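Can a Robot Hand Be Trusted With a Towel?

You may have heard that robots will soon fold all your laundry. Maybe. Ask the people who look after robot hands, and you'll hear a lot about cleaning and checking first.

A robot hand like ours is called a gripper. It has two fingers with black pads on them. A person can hold one in each hand and pick things up with it. The square black marks on the white cubes help a computer work out where each gripper is. 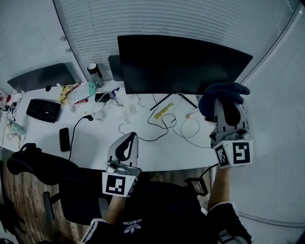
Cloth is a tough test. A block keeps its shape when you squeeze it, but a towel bends, bunches up and sheds fluff. Fluff on a pad can make it slippery. So Vandana Jaiswal, who looks after the grippers at Joltari, has a routine with 5 steps. She wipes the pads, checks them for cracks, looks for loose screws, closes the fingers slowly and then tries a towel.
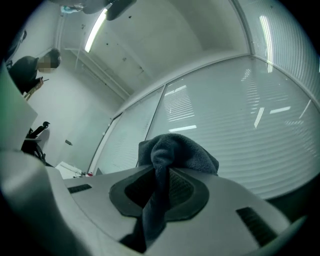 Does one good grab mean the gripper is ready? Vandana says no, and I agree with her. Anybody can get lucky once. She wants four good grabs in a row - and if one slips, she starts over.

Her notebook has 311 checks in it so far. Plenty of them end with the words "clean again." Remember that the next time an ad tells you a robot never needs any help. Who wiped its fingers?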